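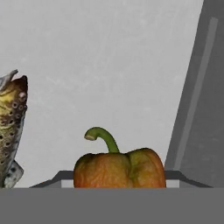
How often should you change the overgrip on a tennis racquet?

As soon as it feels slick or looks shiny, and for most people who play once or twice a week, every few weeks will do it.

4 min read

By Rawan Tarawneh, Mamincombe Tennis Club

I love a fresh grip. It's the cheapest thing you can do to a racquet and you feel it on the very first forehand! Plenty of our Friday night players still pay someone to do it for them, though, and it's such an easy job to learn on the couch at home.

What you need

- One overgrip (white or light grey ones show the dirt, so you know when they're done)
- Small scissors
- The strip of finishing tape that comes in the packet
- A dry cloth

Take the old one off

Peel back the finishing tape at the top of the handle and unwind the overgrip down to the butt cap. Go gently over the last turn. Underneath is the base grip, the thicker one that came with the racquet, and you want to leave that alone unless it's torn or has gone hard. Wipe it down and let it dry properly if you've just come off court.

If there's a rubber collar at the top of the handle, roll it up onto the shaft, out of your way. Keep it! It goes back on at the end.

Wrap the new one

1. Peel off the thin plastic film. People forget this every single season and then wonder why their brand new grip slides around (I've done it in a club final, so no judgement).

2. Find the tapered end. It usually has a little bit of sticky backing. Press it onto the edge of the butt cap, with the straight edge lined up with the bottom.

3. Do one full turn around the cap without moving up the handle. Pull firmly.

4. Now start climbing. Turn the racquet with one hand and feed the grip with the other, keeping a light, even stretch the whole way. Right-handers and left-handers generally wrap in opposite directions, so the seams lie with the hand.

5. Overlap each turn by 3 to 6 mm. A bigger overlap gives you a softer, fatter handle with more ridges, and a smaller one keeps it thin. Have a play with it - this is where you find out what your hand likes.

6. When you reach the top of the base grip, hold everything still with your thumb and trim the extra on an angle, so it finishes level all the way round.

7. Wind the finishing tape over the edge, pulling it snug, then roll the collar back down over the top.

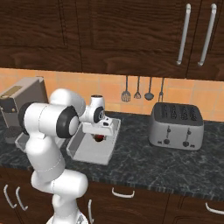
White robotic arm above a shallow tray, dark marble countertop.

Fixing the usual problems

Gaps showing? You've climbed too fast. Unwind to just below the gap and go again.

Lumps near the cap usually mean a crease in the first turn. Tibor Pálfi, who coaches our juniors, has them do the first turn over and over before he lets them go any further, and their handles look better than mine.

If you run out of grip before the top, you either overlapped too much or need a bit more stretch. Extra-long handles may need a longer overgrip.

And if the handle now feels too big, try a thinner overgrip before you blame the racquet. You should be able to hold it loosely without it twisting on an off-centre hit.

Have a go before your next match, then hit for ten minutes and see how it feels. A new grip can settle a little, so give the tape a quick check when you pack up.

Mamincombe Tennis Club | Contact us | © 2024 | Back to top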